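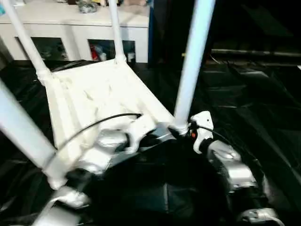
Planning the Lighting for an Apartment Living Room

Patwary Interiors prepares a lighting plan for every residential project before any ceiling work is approved. Homeowners who are managing their own renovation can follow the same procedure. The steps below apply to a combined living and dining room with a standard flat ceiling. Rooms with exposed beams or a sloped ceiling require a separate assessment.

Before you begin

You will need a floor plan drawn to scale, a tape measure, a pencil and a roll of painter's tape. Confirm with your building management whether drilling into the ceiling slab is permitted and during which hours. In Jorkdale, most buildings allow noisy work only after 9 a.m., and some require written notice. All wiring must be carried out by a licensed electrician.

Step 1. Mark the furniture first

Draw the sofa, dining table, television and any large cabinets on the floor plan in their final positions. Include door swings and the full width of curtains when open. If the furniture has not been purchased, use the largest dimensions you are considering. Mark the outline of the dining table on the floor with painter's tape and leave it there until the pendant position has been agreed.

Step 2. Assign a purpose to each area

Write one or two activities beside each area of the plan: reading, meals, watching television, homework. General lighting should allow a person to cross the room safely. Task lighting is added where close work is done. Accent lighting is directed at a wall, shelf or picture and may be left out if the budget is limited.

Step 3. Position the downlights

Set the first row of downlights at least 18 inches from the wall – farther if tall cabinets stand against it. Avoid placing a fitting directly over the main seat of the sofa. Where the room has a textured feature wall, ask the electrician to hold a lit sample against the ceiling before cutting, as light falling at a steep angle will show every uneven patch of plaster.

In the Farkton show apartment, the living and dining area was completed with 11 downlights on three separate circuits. A smaller room will need fewer.

Step 4. Choose the color temperature

Warm white is suitable for seating and dining areas. Neutral white may be preferred at a desk or kitchen counter. Fittings that are visible from the same position should match. Purchase all lamps of one type together and keep the box label for later replacement.

Step 5. Plan the switches

Walk through the room as you would in the evening, beginning at the front door. Each point at which you would reach for a switch should be marked on the plan. Dimmers must be compatible with the lamps selected; the Flatomura project required a second visit to replace dimmers that caused the lamps to flicker at low settings.

Step 6. Review and sign the plan

Give one copy of the completed plan to the electrician and one to the ceiling contractor. Both copies should show the distance from each fitting to the two nearest walls. Changes made after this stage should be written on both copies and initialed – verbal instructions given on site are a frequent cause of misplaced openings.

Retain the signed plan with your renovation documents. It will be needed if a fitting is moved or if the ceiling is opened for repairs.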